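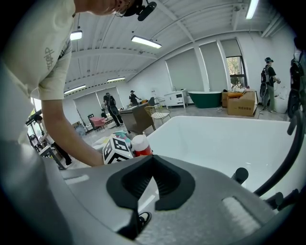 Student work at the white tub, with a hand-held gripper. Clarncombe course, January session.

Our students want to program a robot, and in the first weeks we ask them to hold a gripper in each hand and move small things near a bathtub. Some parents wrote to me that this is a poor use of a robotics course. I would like to answer them in public, because I think the opposite, and because the complaint will come again next year.

The course at Clarncombe has 9 sessions. In the old plan, students spent the first six sessions on code and met a real object only near the end. They wrote nice programs for a world where every bottle stands straight. Then the arm touched a real bottle and pushed it over, and there was no time left to ask why.

In the new plan we begin with the hands. A student carries the grippers, does a household task slowly, and each attempt is saved as a demonstration that a model can learn from later. Last term the group Greltevov saved 381 attempts. They threw away 58 of them after watching everything again, and for me this was the best lesson of the term. They had to discuss what a good attempt is. Is it good if the bottle arrives but the motion was nervous? Is it good if the student corrected the grip two times? I did not give them the answer, and I am not sure I have one.

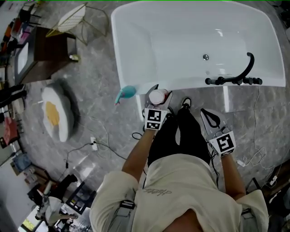

A bathtub is a difficult place to work, and I like it for teaching. The rim is round and smooth, so a small container with a lid must be put down with patience. You have to bend, and your own arms come between your eyes and the object. A student who has felt this in the back and in the wrists will not write later that the robot should "just pick it up."

My colleague Tae-yang Byun disagrees with me in part. He says that collecting is tiring and that the tired student stops thinking – he has seen it in his own group, Cloko, where the last half hour of a session was almost mechanical. I accept this. We now change roles more often, and the person who carries the grippers in one round watches the recordings in the next. He would also like to give less time to collecting and more to mathematics. There I do not follow him. The mathematics is in the book, and it will wait.

The other objection is about grades. The final show, the Ghoneim evening, gives its points only for the robot that moves alone. The long work before is worth zero. I have asked that the saved attempts, and the notes on why some were rejected, should count for part of the mark. Until this is decided I will write a separate comment for each student, and I ask the parents to read it before they look at the points.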